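3.2 Seating and loose cushions

The living rooms in the Vudthorpe survey were recorded as they stood, and households were asked not to tidy before a visit. In each room we noted the main sofa, its covering, the loose cushions kept with it and where each cushion was resting at the time. A cushion was entered under one of three positions: on the seat, on another piece of furniture, or on the floor. Fixed and fitted back cushions were treated as part of the sofa and left out of the cushion record.

Of the 79 rooms, 23 had at least one loose cushion on the floor. Most of these cushions lay close to the sofa, within easy reach of someone sitting down. Figure 4 is typical of the group. A teal-blue cushion leans in the corner by the arm of a long cream leather sofa, and a white one is propped on the carpet against the front of the seat.

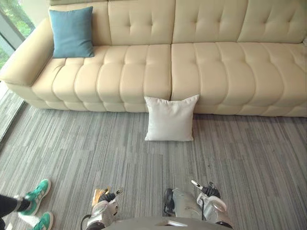
Imogen Swanson
Research Associate, Domestic Interiors, Grernamus Institute

Figure 4. Leather sofa with one cushion on the seat and one on the floor.

Smooth coverings were common among the 23 rooms. Several householders told us that cushions slide on leather and that they had given up putting them back more than once a day. Others took them off on purpose before sitting, usually where the sofa had a deep padded back and a further cushion left too little room on the seat. We did not ask which explanation applied to each cushion, so the two cannot be separated in the table.

The cushion left on the seat was most often in a corner. Respondents described the corner cushion as "the one that stays", and some used it as an armrest or for reading. Middle cushions were moved more. On sofas with two long seat sections, people tended to avoid the join between them, and things put down in a hurry often ended up in front of it.

Colour was recorded but proved hard to use. Pale cushions were found on the floor as often as dark ones, although in interviews people said they took more care with pale fabrics. The earlier Skorport study reported the same gap between what was said and what was found, in rooms with hard floors. In our rooms carpet was the usual floor covering, and several people spoke of it as clean enough for a cushion but not for a coat or a bag.

Cushions on the floor were rarely counted as untidiness by the people who lived with them. When asked to list what they would clear away before guests came, they named cups, post and shoes first. Cushions came up late, and mostly after prompting.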